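The Meltden open day promised "a day among makers," which in August mostly means a day among parking attendants. I went on the Wednesday because the weekend tickets cost more, and I wanted to see whether the old mill buildings were as busy as the brochure made out. They run it as a home interiors fair now. Flowered wallpaper and gray marble-look tabletops were the look of the year, apparently.

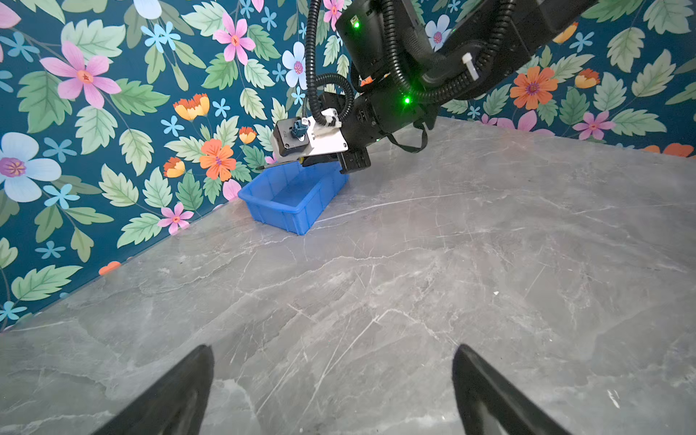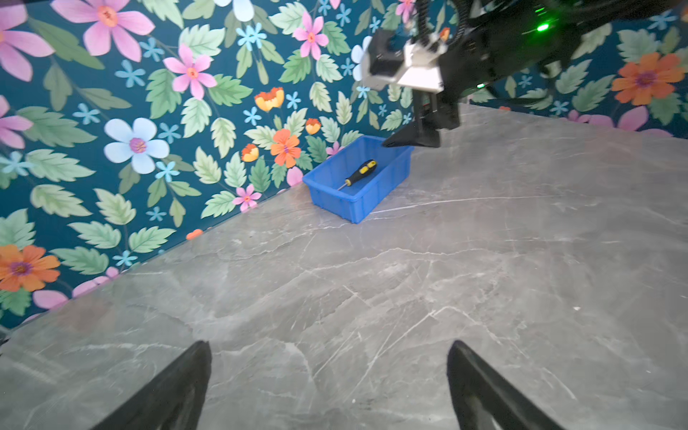
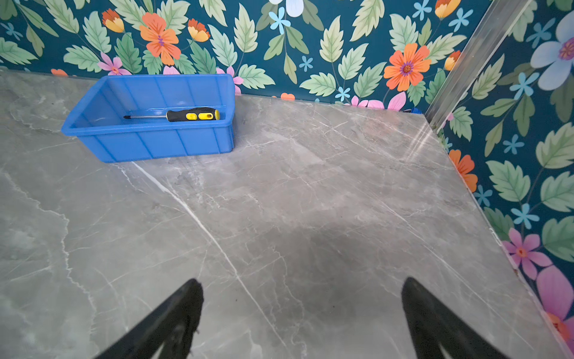 ## The Flornov showroom

Flornov had the biggest space and the longest speech. We were told the range runs to 3104 patterns. I asked how many could be ordered that afternoon and got a leaflet. The leaflet listed 227, and a good share of those were the same leaf in a different green.

Teal is everywhere this year. I don't mind it, but I'd like to see one of these papers after a winter above a radiator. The guide said the colors were "lightfast for life" and didn't say whose. There was no sample that had spent any time in a window, though I asked twice.

## Koval, upstairs

The stairs are steep and the elevator was roped off. Koval does tabletops, and to be fair to them, they let you put your elbows on things. The woman at the desk was straight with me about stains: wipe up lemon juice at once or live with the mark. It was the only plain answer I got all day.

Prices were on request. I requested, and was told somebody would email. So far, nothing.

## Carnisau hall and lunch

Two talks were scheduled in the Carnisau hall and one of them happened. It was on "living with pattern" and amounted to telling us to buy more cushions. The coffee was fine. The sandwich line closed before one, with plenty of us still in it.

Would I go again? Possibly, if Koval gets the elevator working and the ticket price drops. Bring your own lunch and park by the church.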